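Half-birthday

A half-birthday is the day falling six months before or after a person's birthday. Kept mostly within families, mostly for children, though some adults keep theirs. Not a public holiday anywhere. No fixed customs, but a handful turn up again and again: half a cake, one small present, a measuring of height against a door frame, a special supper picked by the child.

The day is also written half birthday, without the hyphen, and sometimes called an un-winter birthday in families where the real date falls in the cold months. Not to be confused with the unbirthday, which can be any day at all except the birthday itself.

Contents
1 Working out the date
2 Reasons for keeping it
3 Customs
3.1 Food
3.2 Presents
3.3 Measuring and record keeping
3.4 Songs
4 In schools
5 The Nenudton half-birthday supper
6 Twins and siblings
7 Adults
8 Criticism
9 See also

Working out the date

Usual method is to keep the day number and move the month by six. A child born on the ninth of March has a half-birthday on the ninth of September. Simple enough, and it works for most of the year.

Trouble comes at month ends. Somebody born on the last day of August has no matching day in February. Families settle this one of three ways. Last day of the short month (most common). First day of the next month. Or the whole thing gets moved to whatever weekend is handy. The same problem hits people born on the thirty-first of March, May, October and December, and those born on the twenty-ninth or thirtieth of August.

A stricter method counts half the days in the year and lands a day or two off from the month method. Rarely used at home. Children who like arithmetic sometimes insist on it, and the two dates are then both kept, or argued over.

Reasons for keeping it

The most common reason is a birthday that sits badly in the calendar. Late December birthdays get swallowed by Christmas and New Year: joint presents, relatives away, classmates out of town. A June half-birthday gives the child a day with nothing else on it. Summer birthdays have the opposite problem, school is out and there is no class to bring cupcakes to.

Second reason, small children. Half years matter a great deal to a four-year-old, who will correct anyone leaving the half off. For babies the six month mark is often kept as a half-birthday even in families that never do it again. Usually a photograph on a blanket, sometimes with a paper number.

Third, distance. Parents who work away, or grandparents who can only travel at certain times, may take the half-birthday as their turn. In separated families the real birthday sometimes goes to one household and the half to the other. Swapping years is another arrangement.

Fourth is weather. An outdoor party is hard to hold in January in most northern places, so the cake and candles stay on the birthday and the party with friends gets held in July.

Customs

Food

Half a cake is the nearest thing to a standard. A single round layer is baked, cut across the middle, and one half stacked on the other with frosting between, giving a two-layer half circle. Cut side usually frosted too. Other families bake a whole cake and serve half of it, with the other half going to neighbors or into the freezer.

Cupcakes are made in half batches, or cut down the middle, which makes a lot of crumbs. Half sandwiches, half moons of pizza, half a grapefruit at breakfast. Open pies are sometimes topped on one side only. Where the household does not want to heat a full oven for a small cake, a countertop one is used, and a six inch pan fits most of them.

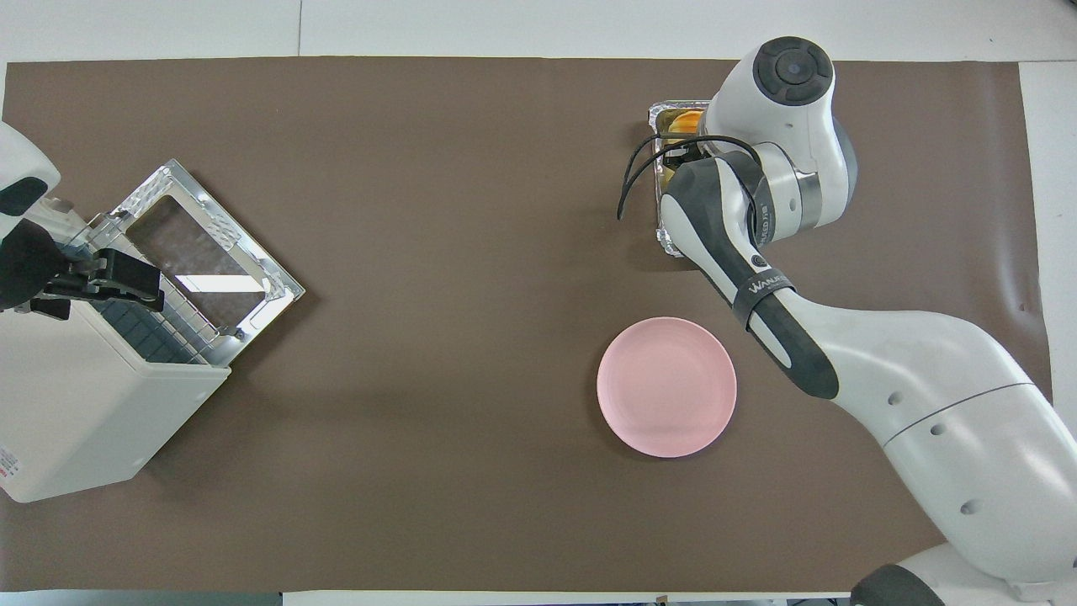
A white toaster oven with the door open and the wire rack in place.

Candles vary. Some put on the last birthday's number plus one candle cut short. Others light half the number, which gets awkward with odd ages. Plenty skip candles, keeping them for the real day so the wish isn't used up early – a point some children feel strongly about.

Drinks are rarely mentioned in family accounts, apart from the half-full glass, an old joke that gets told every year regardless.

Presents

Small or none. Common rules are one present only, a present the child can share, or one half of a pair with the other half kept back for the birthday. The pair custom is popular with books in a series, and with gloves and socks, less popular with the children recieving them.

Coupons are a frequent substitute. Half an hour later to bed. Half the chores that day. Choice of film. These cost nothing and are usually handwritten. A few families give a seed or bulb in the half-birthday month in hopes of flowers by the birthday, though this depends a lot on which months those are.

Guests are not generally expected to bring anything, and invitations for half-birthday parties often say so. Where the party replaces the birthday party altogether, presents from friends are normal and nobody treats it as half of anything.

Measuring and record keeping

Height marks are made on a wall or door frame, twice a year instead of once. Many parents who let the rest of the custom go keep this part up. The half-year marks are often made in a different color.

Question sheets are another one. The child is asked the same set of questions each time – favorite food, best friend, what they want to be – and the answers are kept in a folder. Doing it at the half shows how quickly the answers change at younger ages. Best friend changes most, by most accounts. Letters written on the half-birthday and opened on the birthday are a version for older kids who can wait six months.

Songs

The usual birthday song is sung at half length (first two lines), or by half the people in the room, or with every other word left out. The last is hard to do and generally falls apart. In some homes the song is begun on the half-birthday and finished on the birthday.

In schools

Classrooms that mark birthdays with a crown, a chair or a turn at the front have to do something about children born in the summer break. Half-birthdays are one answer. The child born in July gets a turn in January. The other answers are a shared day at the end of the year for all summer birthdays, or a day drawn at random.

Teachers differ. The half-birthday keeps each child on a day of their own and spreads turns over the winter, when there is little else going on. Against that, it needs explaining to parents, and a child with a June birthday just after term ends may be bothered at having to celebrate in December along with everything else. Schools that ask families not to send in food usually apply the same rule to half-birthdays.

The Nenudton half-birthday supper

In Nenudton the day is kept in company. The supper was started by Agnese Adomaitis, whose two sons were both born in the week before Christmas, and who wanted a June meal for other families in the same fix. First one was held in her own yard with 5 families. It later moved to the hall on Larkel Street and was opened to anybody with a winter birthday, adults included.

Format has stayed the same. Everybody brings half of a dish and pairs it up with half of somebody else's, so that a platter may be potato salad on one side and noodles on the other. Seating is by birth month. Hall takes 100 and the list is closed when it's full. A reading of names takes place before dessert, with each person standing for theirs, youngest first.

The neighboring town of Flirkberg holds a summer-birthday version in January, organized by Jaanus Bite, a baker. His contribution is a half-circle honey cake known locally as the juška, after the Juška bakery where he trained. The cake is cut only along the curved side, so the straight edge stays whole to the end. The Flirkberg supper is indoors, smaller, and starts at four in the afternoon so that families can get home before it's late. The two towns exchange a cake each year.

Twins and siblings

Twins share a birthday, and some parents use the half-birthday to give each a day alone. One twin has the birthday proper in even years and the half in odd years, the other the reverse. Others keep the birthday joint and split up the half-birthday week, a day for each.

Siblings born six months apart in the calendar have a special case, as one child's birthday falls on or near the other's half-birthday. Handled well, nobody is left out of either day. Handled badly, the birthday child resents the half child's cake. The usual advice is to leave the half-birthday off in that case, or reduce it to a card.

Adults

Less common and mostly lighthearted. Couples may keep each other's half-birthdays with a dinner out, or use them as a reminder for dull jobs: dentist, smoke alarm batteries, going through the wardrobe. Adults with birthdays close to Christmas are the most likely to keep it up past childhood. Office celebrations exist but tend to be a box of doughnuts cut in half.

Older relatives sometimes take up half-birthdays late. After ninety or so, families may count in halves again the way they did with the toddler, and a card for ninety-three and a half is not unusual. Printed half-birthday cards can be found, though most are made at home, often by folding a regular card and writing only on the left.

Criticism

Main complaint is excess. Another party, another cake, another thing for parents to organize. Those against it say that one birthday a year is plenty and that a second waters down the first. Supporters mostly answer that it need not involve a party at all and that a height mark and a cupcake take ten minutes.

A second complaint concerns fairness between children. If only the December child has a half-birthday, siblings with well placed birthdays want one as well, and are hard to refuse. Families with four or more children report the custom either spreading to everyone or being droped within a couple of years.

See also

Name day
Unbirthday
Leap day birthdays
Golden birthday
Family traditions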